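Section 6: Setting up the Flamosis irrigation pump for flexible ureteroscopy

Read this section before the first case, even if the rep has told you the pump "sets itself". In our experience it does not.

1. Place the pump on a level shelf at the height of the patient's kidney. The brochure says any height will do. We saw different readings at different heights, so pick one and keep to it.

2. Hang the saline and close the roller clamp. Use bags at room temperature unless your unit has its own warming policy.

3. Load the Edeo tubing set with the arrow pointing toward the scope. The door will close on a set loaded backwards, and the pump will not complain.

4. Switch on and wait for the self-test. A green light means the electronics have passed. It says nothing about air in the line, so look for yourself.

5. Prime until no bubbles are left in the clear section, then set the pressure limit. The factory setting is 100. Treat that as somebody's guess and have the surgeon confirm a figure for each patient.

6. Connect the scope and run a short test flow into a basin.

CAUTION: The displayed pressure is measured at the pump – not in the kidney. With a narrow access sheath or a blocked outflow, the two can be far apart. Stop the flow if drainage slows, whatever the screen says.

NOTE: The "stone clearance mode" raises flow in pulses. Prydderch, the distributor, claims shorter cases. We have asked for the data since November and are still waiting. Leave the mode off until your department has made up its own mind. 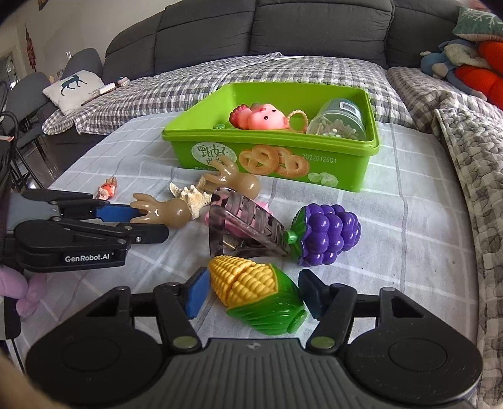
Toy corn cob between blue fingertip pads.

If alarm 3337 appears, close the clamp, open the door and reseat the tubing. Silencing the alarm does not clear the fault. If it comes back after reseating, take the pump out of service and write down the pressure setting in use at the time.

Section revised June 13, 2025 by Idrisa Rugemalira, Plukwood Urology Equipment Group.

© Plukwood Urology Equipment Group | Contact us | Back to top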